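How to Follow a Court Case From Home Without Losing Your Mind (or Your Place)

By Pranab Begum

If you have ever tried to keep up with a court case by reading the news over breakfast, you already know the feeling. One morning somebody has been granted bail, the next morning there is a hearing about a completely different application, and then three months go by with nothing at all, and when the story comes back you can't remember who was accused of what. I spent most of one spring in that condition over a land case back in Luvutitz, where my mother's cousins still live, and by May I was so muddled that I sat down and made myself a system. It has served me well ever since, and a good many people at our Saturday reading group now use some version of it, so I thought I would write it out properly.

You don't need any legal training for this. You need a notebook or a plain document on your computer, a bit of patience, and half an hour on the days when something happens.

Step 1: Find the case number

This comes first, before you read another article. Newspapers give cases nicknames ("the Metwally tender case" and so on) and the nicknames change from paper to paper, but the number stays put, at least while the case sits in one court. Look for it in the longer reports, usually near the bottom, or search the court's own website by the name of one of the parties. If the case goes up on appeal it will most likely be given a new number. Write the new one under the old one and keep both, since people will go on quoting the old one for years.

Step 2: Make a list of the people

Give a full page to this and leave plenty of space, because it grows! Put down each person's name the way the court spells it, then the spellings the papers use, then their part in the case: accused, complainant, witness, judge, lawyer for which side. With a big case you may meet 50 names or more, and you will be very glad of the page when two of them turn out to be brothers.

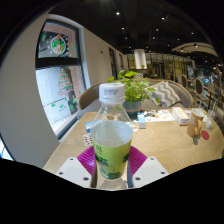
Leave a column at the edge for changes. A witness can become an accused, an accused can be discharged, and lawyers come and go like buses. Don't rub anything out when that happens. Draw one line through it and write the date and the new entry beside it, so that an old article still makes sense when you go back to it.

Step 3: Start the timeline

Mine has four columns: the date, the court, what was supposed to happen, and what did happen. Those last two are different far more often than you would expect. A hearing may be listed for arguments and be put off in a couple of minutes because a lawyer was ill or some papers hadn't been served. If you only write down what the paper said was coming, you will end up believing in a whole set of hearings that never took place (I did, for weeks, and argued with my sister about it).

Always finish the entry with the next date. Then put that date in your calendar, with a reminder for the following morning. The evening of a hearing is too early in most places, as orders take a while to be typed and put up.

Step 4: Learn a few words

A handful will carry you a long way, though the exact meaning shifts from country to country, so do check your own court's glossary if it has one.

Interim bail: release for a limited time, generally until a set date or until the court decides the full bail application.

Regular bail: release while the case goes on, usually with conditions.

Adjourned: put off to another day. It tells you nothing about who is winning.

Reserved: the judge has heard the arguments and will give the decision later.

Stay: something is stopped for the time being, often a lower court's order.

Discharged: the person is let go from the case before trial. It is a different thing from being acquitted, which comes at the end of one, and newspapers do mix them up.

Please be careful about bail in particular. Being granted bail doesn't mean the judge thinks a person is innocent, and being refused it doesn't mean the judge thinks they are guilty. I have heard whole family dinners in Gelenley go wrong over this.

Step 5: Read the order itself
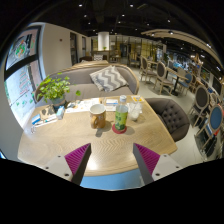
Orders look frightening and mostly aren't. Go to the last page first, where the court says what it is directing people to do. Then go back to the beginning and read it through once, quickly, skipping the citations. A daily order may be only a few lines. A judgment can run to 200 pages, and for those I read the opening, the list of questions the court set itself, and the ending, and save the middle for a rainy week.

If the order and the newspaper disagree, write down what the order says and make a small note of the difference. Most of the time it is an honest slip made in a hurry.

Step 6: Keep your clippings in one place

I save articles into one folder per case, each named with the date first so they line up by themselves. My folder for the Prindora water board case has passed 1000 items, which is far too many, and if I were starting over I would keep one good report per hearing plus the order. Save a copy of the page as well as the link, as links have a way of going dead just when you want them.

Step 7: Catch up once a month

Set aside 30 minutes, make some tea, and go down the list of your cases one at a time. Look up each number on the court website, fill in anything you missed, and check that every case has a next date against it. If one doesn't, write "no date" in pencil and look again next month. Cases do go quiet for long stretches, and you needn't go hunting through the papers every day in the meantime.

One last thing about sharing your notes. If you pass them on to friends or post them anywhere, say plainly which parts come from court orders and which from news reports, and use "accused" or "alleged" for as long as the case is open. Some courts also restrict what may be published about children or about certain witnesses, so look for any such direction in the orders before you put a name on the internet.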